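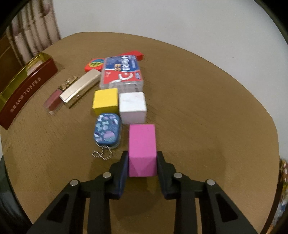 Small stuff on a round-cornered table: where does it live?
My table is where things go to retire. Toothpaste, lip gloss, a toffee tin, a couple of toy-sized cubes, one yellow and one white. I've got 100 dollars and 5 days before my sister lands from Hanstead. Drawers are full. Ideas? — Mudassar Rind
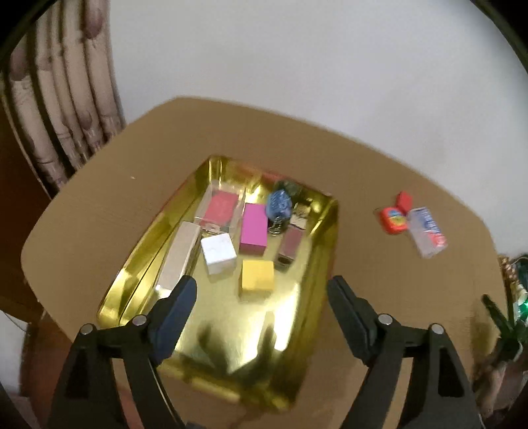 Get a tray. Mine came from the Horcombe markets and I was rude about it for a month. Once the bits are on something with a rim, people assume you meant it. Shiny gold does show everything back at you, so you see your bits and then their blurry cousins. Matte if you dust as often as I do. Keep the toffee tin off it, too bulky. — Asuka Iwasaki

2 replies

tanabe_st
toothpaste goes in the bathroom mate

Mudassar Rind
Bathroom's worse. Going with the tray, ta.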